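Chapter 7

Visiting a Working Robot: What to Look At and What to Ask

By the end of this chapter you should be able to:
- prepare a group visit to a robot workshop or an open day
- describe a simple pick-and-place task in your own words
- tell the difference between a demonstration and a normal working day
- write a visit report of 600 words

We use cookies to improve your reading experience. By continuing you accept our cookie policy. Accept / Manage settings

7.1 Before the visit

In the earlier chapters we studied the arm on paper. We spoke about joints, links, reach and load, and we solved exercises with them. Many students can do these exercises well and still feel lost when they stand for the first time in front of a real machine. It was also my own experience. My first visit was to the Badico packing hall, and I remember mostly the noise and the yellow line on the floor that we were not allowed to cross. I came home with two pages of notes and most of them were about the lunch.

For this reason the present chapter is built on one visit, the open day which the company Gustard holds every June in its workshop in Purkotby. Our course has gone there several times. The workshop is small, and a group of 30 is already too many for one station, so the hosts divide the visitors and let them change places after each demonstration. Please arrive with your group list ready. The doors open at nine in the morning and the first demonstration starts very soon after.

Read again section 4.3 (grippers) before you go. It is also useful to draw an arm from memory, with all its joints, and to bring the drawing with you. Correct it during the visit with another color.

7.2 The order of the day

The open day has two parts. In the morning the visitors see the real stations, where arms supplied by Baert move parts between trays. These stations are not changed for the public. They stop when they normally stop, and if a tray is empty you will wait, like everybody waits.

In the afternoon the hosts show how a task is prepared before it comes to a real station. This part happens in a room with a large screen, and the work is done in simulation. Some students find it less exciting than the morning. I would ask them to be patient, for this is the part from which the exam report is usually written, and it is here that the engineers have time to answer.

7.3 The grocery task

The task shown in the afternoon is an old one in our field: to take ordinary groceries from a table and put them in a basket. It sounds very easy. A child of four can do it. For the arm, every object is a separate problem. A carton has flat sides and corners, and the fingers must be well lined up with it. A can that stands is simple, but a can that lies on its side can roll when it is touched. A basket has walls and handles, and the arm has to come in above them.
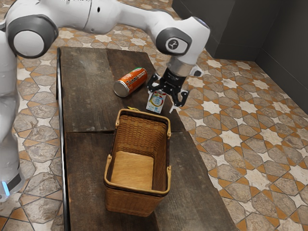 The engineers run the task many times with small changes. An object is turned a little, or it is moved nearer to the basket, or the arm begins from another position. At our last visit the counter on the screen had reached 3947 runs for this one task, and they told us that it was not yet finished. A student asked why they did not simply do it with a real arm. The answer was that a real arm needs a person next to it to put the groceries back each time - and this person becomes tired much before the arm does.

It should be said that a good result in simulation does not promise a good result in the workshop. Friction is difficult to copy well. The same is true for soft packages, which change their form when they are held. We come back to this in Chapter 9.

7.4 What to write down

Choose one movement only and follow it from beginning to end. Note where the gripper is when it starts to close, how wide it was open before, and from which side it comes. Then choose one object and ask yourself how you would pick it up with only two fingers, without your palm. Try it at home with a milk carton.

Do not write down everything the host says. Write the questions of the other visitors also, they are often better than our own.

Words to know: approach, clearance, grasp, release, run, station

Exercise 7.1 Put three objects from your kitchen on a table. Decide in which order an arm should take them, and explain your order to a partner. Your partner then moves one object by the width of a hand. Does your order change?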